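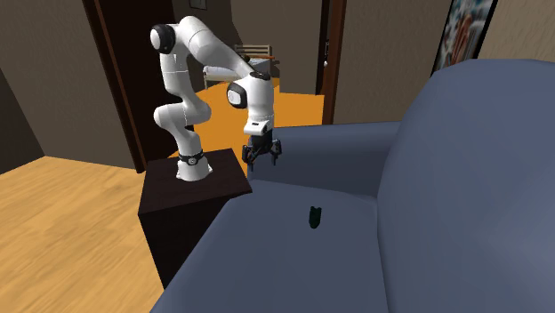 The armchair, blue-gray and large.

2 comments | 6 shares

When I moved to Dondville in September, I did not own one chair. I had a mattress, a lamp and many books, and for some weeks I was eating my dinner on the mattress, which I do not recommend to anyone who likes soup.

So I began to read about armchairs. I did not know that a person can read so much about them. In my country my parents bought one chair when they married, and my father still sits in it. Nothing was compared. Here I could choose the height of the arms, the depth of the seat and the filling, and every choice made me more tired.

The first shop I visited was Woltano, where a good one cost 600 dollars. I sat in it for a long time, and the seller was polite and let me sit. But I went home without it. I wanted to think, and I think slowly – my sister says too slowly.

What I learned is that the seat depth is the most important thing for a short person. If the seat is too deep, your back does not reach the back of the chair, and you need a cushion, and then a second cushion. The arms should be low enough that your shoulders stay down when you hold a book. Color I decided last.
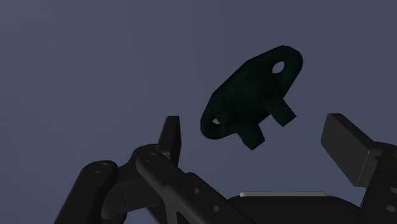

Gintarė Pärn wrote to me after my last post that I should forget the new ones and look for an old chair with a strong frame, and pay somebody to change the fabric. She did this in Dillcombe and was happy with the result, although she waited all winter for it. I asked for a price at Hanrahan, the upholstery shop near the station, and the work alone was more than the new chair. Maybe with a smaller chair it makes sense.

In the end I went back to Woltano and sat down again. The same seller was there. They will deliver it on Saturday morning, and I still have to measure the door.

Share this post | 2 comments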